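Aluminum foil

Aluminum foil is aluminum rolled into thin sheets. It is used in kitchens, in food and drug packaging, in electrical parts and as insulation. In British English it is spelled aluminium foil. In everyday American speech it is often called tin foil, after the tin product it replaced in the early twentieth century.

Household foil is sold in rolls, usually in a long cardboard carton with a cutting edge. It bends and folds easily, holds its shape once folded, and tears with little effort. Thicker grades are sold as heavy-duty foil for grilling and roasting.

History

Foil made from tin was on the market before aluminum foil. It was used to wrap tobacco, chocolate and other goods, and to line small boxes. Tin foil was stiffer than the aluminum kind and could give a slight taste to food kept in it.

Aluminum was costly for most of the nineteenth century. The price fell after 1886, when a method of making the metal with electric current was developed in both France and the United States. Rolling mills in Switzerland were making aluminum foil by the early 1910s, and one of its first uses was the wrapping of chocolate bars. Production in the United States began soon after, with candy and chewing gum among the first goods to be wrapped.

After the Second World War, mills that had supplied the military looked for new customers. Foil for home kitchens became common in this period, and so did the disposable foil tray used for frozen meals and pies.

Shakuntala Mishra's survey of the packaging trade, Saxena: A Packaging Town, describes the change from tin to aluminum in a single district, where small wrapping shops kept using up old tin stock for years after the new foil was cheaper. Bhupendra Nigam has argued that the change was slower still in rural areas, where foil of any kind was saved, flattened and used again.

Manufacture

Most foil starts as a cast slab or as a continuous strip. The slab is rolled hot and then cold, passing between pairs of rollers that make it thinner each time. Between passes the metal may be heated to soften it, a step known as annealing. Oil is used to cool and lubricate the rollers.

Very thin foil is likely to break if it is rolled as a single sheet. For the last pass, two layers are fed through together and separated afterward. The outer sides, which touch the polished rollers, come out bright. The inner sides, which touch each other, come out dull. This is the reason household foil has one shiny side and one matte side. The two sides behave much the same in cooking, except where one has been given a nonstick coating.

After rolling, the foil is slit to width and wound. Foil for cooking is normally annealed once more, which softens it and drives off most of the remaining oil.

Properties

Foil is generally defined as sheet less than 0.2 millimeters thick, though the limit differs between countries. Standard household foil is commonly 0.016 millimeters thick, and heavy-duty foil 0.024 millimeters.

Thick foil is a complete barrier to light, oxygen and water vapor. Thinner grades can have pinholes, which are tiny gaps left by rolling. Foil for packaging is often bonded to paper or plastic film, which adds strength and covers the pinholes.

The metal conducts heat and electricity well. Its bright surface reflects most radiant heat. It does not rust, as it is protected by a thin layer of oxide that forms in air, but it can be attacked by strong acids and alkalis.

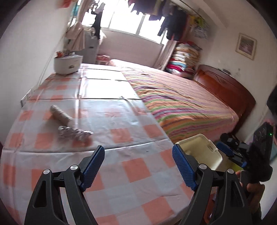
Crumpled foil on a checkered tablecloth

Foil has very little spring. A sheet pressed into a ball stays in a ball, and it is hard to flatten again without leaving creases. The creased metal is slightly harder than before, and repeated folding along one line will crack it.

Uses

In the kitchen, foil is used to cover dishes, to line pans and to wrap food for baking or storage. Fish and vegetables are sometimes cooked in a sealed foil packet, where they steam in their own juices. Roasts are often covered loosely for part of the cooking time to keep the surface from browning too fast.

Packaging takes a large share of the foil produced. Yogurt lids, coffee bags, blister packs for tablets and the inner layer of long-life drink cartons all contain it. In the carton the foil layer is thinner than household foil and is sealed between layers of plastic and paperboard.

Foil is also used in capacitors, in cable shielding, in heat exchangers and as a facing on insulation boards. Artists and craft workers use it for embossing and as a core under clay. Svatopluk Paulík's relief panel Lorico, made up of 483 pressed foil tiles, is an example of its use on a larger scale. Some of the tiles were replaced in June, after the adhesive failed.

Safety

Acidic or salty foods, such as tomato sauce, citrus and pickles, can react with foil and leave small holes or gray marks. The amount of aluminum passed to the food is usually small, but cooks are commonly advised to use glass or another container for long storage of such foods.

When foil touches a different metal in the presence of a salty liquid, an electric current can flow between the two. A foil cover laid over a steel pan of lasagna may show pits where it has touched the sauce.

Foil in a microwave oven can cause sparks, mainly at crumpled edges and sharp points. Some oven manuals allow small smooth pieces for shielding parts of the food, while others forbid any foil at all.

Recycling

Aluminum can be melted and reused many times, and doing so takes far less energy than making new metal from ore. Clean foil is accepted by many local programs. Food residue is the most common reason for refusing it – grease and baked-on scraps lower the quality of the melt. Loose pieces are often too small for sorting machines, and residents may be asked to gather them into a larger ball.

Foil bonded to plastic or paper is harder to recycle, as the layers have to be separated first.

See also

Annealing
Blister pack
Metallized film
Parchment paper
Tin foil

Further reading

Mishra, Shakuntala. Saxena: A Packaging Town. Fusgate, 444 pages.
Nigam, Bhupendra. "Wrappers Kept and Used Again." Mikier, no. 64.
Chauhan, Tarun, and Amirhossein Amini. Thin Metals in the Home. Fusgate.

Page last edited October 21, 2019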